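Heating oil customers in Drastau will pay more again starting Wednesday, the third increase since the start of the season.

Jendell, the bigger of the town's two suppliers, put the new price on its web site late Monday with no announcement. A gallon of standard heating oil goes up 71 cents. Customers on a locked-in plan keep their old rate until March. Everybody else pays the new price on their next fill.

Okton, the other supplier, had not changed its price as of 4 p.m. A person answering the phone there said a decision was coming "in the next day or two" and would not say more. Okton has usually followed Jendell within the week.

Jendell blames the wholesale market and trucking costs. Diesel for the delivery trucks is up too, the company said in a short written statement, and the terminal it buys from has been short on supply for more than 2 weeks. No word on when that eases. 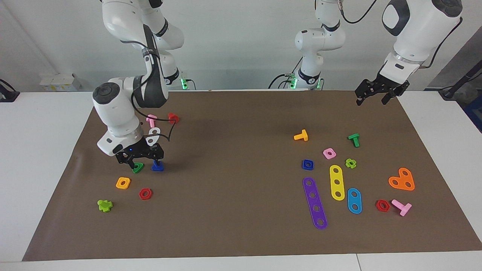 Delivery is the other problem. Waits are running three days for regular customers, longer out on the Borkowska road where the trucks only go twice a week. Anyone under a quarter tank should call now, Jendell said – don't wait for the automatic fill. Emergency deliveries are still same day but carry a extra charge, and that charge is going up too. The company did not give the new amount.

The town's fuel assistance program is still taking applications. Income limits have not changed from last winter. Households that already got help this season can apply a second time if their tank is low, but they need a copy of the last delivery slip. Forms are at the town office front desk, open until 4:30, or can be mailed out on request. Renters who pay for there own oil qualify the same as owners.

Propane and firewood prices are flat so far. Natural gas customers are on a seperate rate, set by the state, and won't see any change this month.

We will update when Okton posts its price.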